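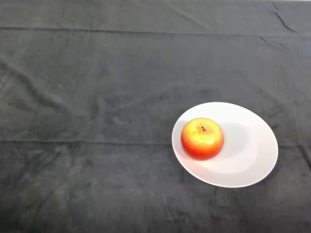

Kirstin Matheson asked whether the cloth can stay on the table through a full lunch service, or whether it is meant for display only. It can stay. The Mallasdale table covering is supplied for both purposes, and most institutional customers leave it in place for the length of a term or an exhibition.

Mallasdale Table Covering, Charcoal
Item 543
Supplied by Porix Contract Furnishings

Description
The Mallasdale is a heavy cloth with a short, soft pile, intended for dining rooms, reception tables and display surfaces. It is offered in one shade, a dark charcoal gray. As with any napped fabric, the color reads lighter or darker according to the direction in which the pile has been brushed. Customers who prefer an even tone should brush the cloth in one direction after laying it.

White tableware shows well against the charcoal. The Yule plate, a plain round piece in white ceramic with no band or pattern, is sold separately and may be ordered on the same form. It suits a single serving of fruit, a pastry or a small sandwich.

Sizes
Small, for tables seating two
Medium, for tables seating four to six
Long, for serving and display tables
Other lengths are cut to order. Please allow 14 working days for cut lengths. Cut lengths cannot be returned.

Laying the cloth
Unfold the cloth on the table with the pile facing up and allow it to hang for an hour before setting out plates. Fold marks usually drop out in that time. A cool iron may be used on the reverse side only.

Care
Crumbs and lint should be removed with a soft clothes brush – a damp sponge tends to flatten the pile. Fruit juice should be blotted promptly with a dry white towel. The cloth may be machine washed in cold water and should be line dried. Bleach and fabric softener are not recommended.

Ordering
The minimum order is 3 cloths in any combination of sizes. Orders of 200 or more are handled by the Burby warehouse and are delivered on pallets. Fabric swatches are available without charge and need not be returned.

Questions about cut lengths and delivery should be addressed to Cheng-en Yu at the contract sales desk. Please quote the item number and the table measurements in all correspondence.

Page revised Sep 9, 2026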